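Category: Disability Services / Workforce Studies

April 2025, Kaijage

3.2 Staff tenure and continuity of support

Personnel records were obtained from two residential and day-service agencies, Galliston and Troltlow, both of which support adults with intellectual and developmental disabilities. After duplicate entries were removed, the file held 2064 support assignments. An assignment was defined as an unbroken period in which one direct support worker was listed as the main contact for one client. Transfers between homes run by the same agency were counted as a new assignment only when the main contact changed.

Median assignment length was 26 months at Galliston and 30 months at Troltlow. The gap narrowed when workers hired through temporary placement were excluded. Leave of absence was not treated as a break if the worker returned to the same client.

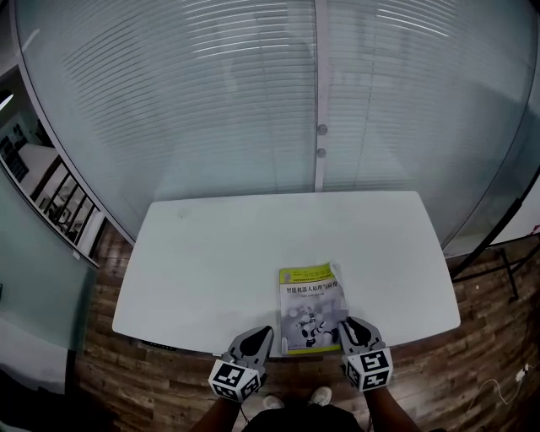
Figure 2. Paperback on a white table beside a curved glass partition.

Client-level continuity was scored separately. At Troltlow, 79 percent of clients kept the same main contact through the full review period, which closed in October. Scores were lower for clients who attended day services only, where schedules are set by site and a worker may cover several groups in one week. Galliston did not record main contacts for day services in a form that could be matched, and those clients were left out of the comparison.

Supervisor changes were coded from the same records but are reported in Section 3.3, together with hours of paid training.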